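Grip force fault on the lid-close task

May 16, 2020

The Wirnance controller was updated overnight, and the first job on the list was the laptop lid. It's the easiest task we run on the Zorndale bench: take a top corner of the lid, swing it down, let go before the hinge finishes the travel. The arm had done 1,011 closes on the old firmware without a stop. On the new one it faulted at close 80.

The log says "grip timeout", which is misleading. The gripper had hold of the corner. What failed was the release. The open command went out, the finger motor drew current for 730 milliseconds, and the position reading stayed where it was. Meanwhile the arm kept following its path down with the lid still clamped.

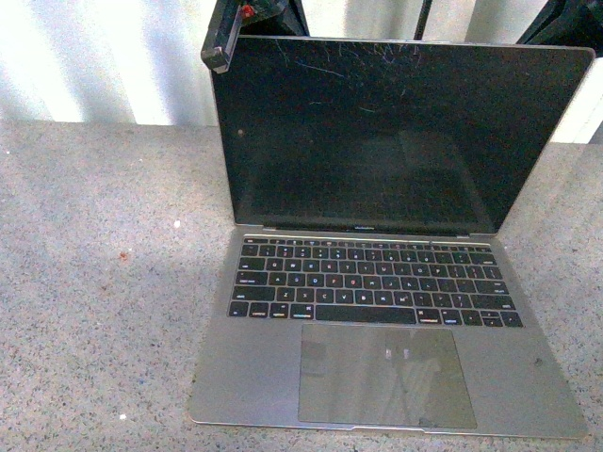
Why didn't the force limit stop the arm?
The limit was only being checked at the start of each move, so a load that built up partway through was never compared against it.

I found that by reading the parameter file line by line against the September backup. The update had put the check mode back to its factory setting, along with the payload value and one of the tool offsets. The release notes from Trollildale mention the offset and leave out the other two.

The stuck finger was a separate problem. A screw in the linkage had backed out half a turn and the link was binding near the closed end. I cleaned the thread, used a drop of medium threadlocker and left it overnight to cure. I also changed the sequence so the arm waits for a confirmed open reading before it moves any further. That adds a bit of time to each cycle – I can live with it.
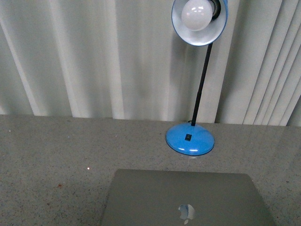 Lid down, with the blue lamp behind it.

Since the fix I've run 719 closes at reduced speed with no faults. Full speed is next. I'm keeping the emergency stop on a lead at my side until then, and the parameter file now gets compared after every update before the motors are powered.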